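The Room in Botby

My aunt left me 1,642 crowns and the key to her room in Botby. The lawyer in Grurlow pushed both across the table and asked me to sign twice. I had not seen her since I was a child. I remembered that she painted boats and that she did not like to be watched.

I took the evening bus. The driver asked if I had family there, and I said yes, because it was simpler than the truth.

The room was long and narrow, with a tan wall on the left side, and my steps sounded too loud in it. I kept my coat on and called out good evening. It was a foolish thing to do, but she had taught me to greet a house before I sit down in it.

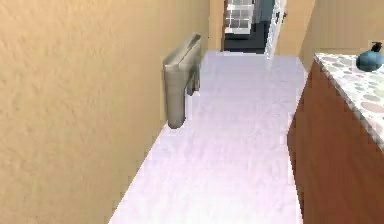
The Letter

It was in the kitchen drawer, under the bread knife. She wrote that a dealer named Loureiro had once offered her 2,000 for the picture of the harbor at Cinau. She had asked for 500 more, and he had laughed and gone away. After this she sold nothing. "I was proud," she wrote, "and then I was only late."

I read it three times. I looked for my name and I did not find it. At the end she asked that the one who comes should finish the sky.

I have never painted a sky. I slept badly, and in the morning I went to stand before the gray easel for a long time, as a person stands before a door when he has forgotten why he knocked. 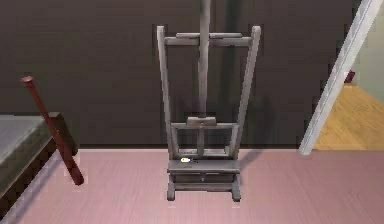
Cinau, March

I came to see the harbor with my own eyes. It is smaller than in her stories. The sky was white at noon, and by four it was the color of weak tea. I bought a box of paints and asked the woman in the shop which blue I should use. She looked out of the window for a while, and then she gave me a yellow.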